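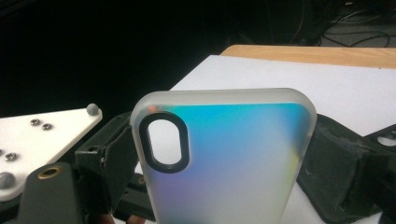
The Flalton congregation met in the former grain office on Mowat Street. Its lease allowed 100 persons. By August the attendance log showed 132, and the elders issued a directive: divide into house groups, none larger than 14, each to hold its own meal, reading and prayer.

The clerk drew up the assignments over two evenings. She sorted the households by street, then by bus line, then by who could not sit in a room with a cat. The draft had a remainder of 5. They lived out past Ukell, on the far side of the reservoir, and no group was within walking distance.

She reported the remainder to the elders. They told her to list the five as a group.

"They have no leader," she said.

"Who drives them in now?"

The clerk said that she did. She picked them up at 8:20 and took them home after the second hymn, when the oldest of them began to tire.

The elders went on to the next item, the sale of the folding chairs.
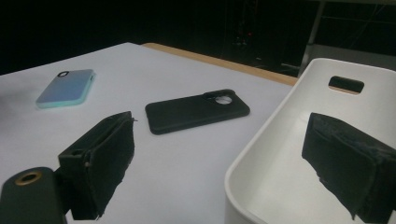

Two phone cases on a white tabletop.

She wrote her name at the top of the sheet and under it the five others. In the column for meeting place she wrote "Joludano," the name painted on the mailbox of the farm where two of them rented rooms. In the column for supplies she wrote bread, cups, one large-print Bible, lamp oil.

The first meeting began at 6:40 in the evening. The reading was from Ruth. The kitchen light failed during the second chapter, and the oldest of them continued from memory, with one verse out of order. The clerk did not correct it. She entered the attendance as six and left the column for remarks blank.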